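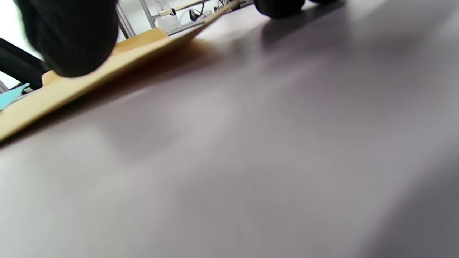

Issue 22, page 104

Your questions about mailing paper things, answered by me, Milagros Urquijo

What kind of envelope do you like?
Plain kraft brown, every time! I buy them in packs of 200 from Sorby and they last me until June (if I'm good).

Do I need cardboard in there?
For prints and photos, yes please. Cut it a little smaller than the envelope, so it slides in without a fight.

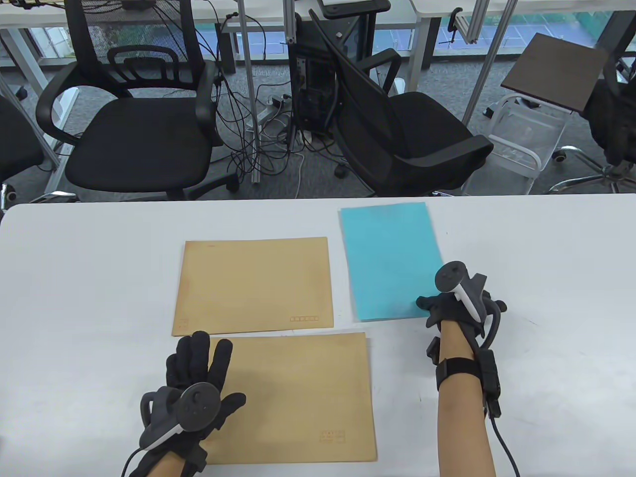 I go a finger's width short on each side, and if the piece still catches I trim one corner and try again.

Can I fold colored paper?
Sure, if it's a letter. Press it flat on a clean table first, and crease it once.

Where do you get your cardboard?
Old boxes, mostly! Faisal Hayat at Trevow saves me the big ones, and I cut them down on a slow afternoon.

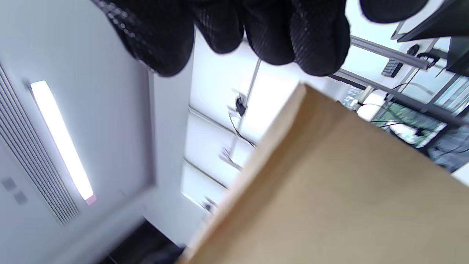
Skip any panel with a crease down the middle, it'll bend right there. Scraps go in the drawer for postcards.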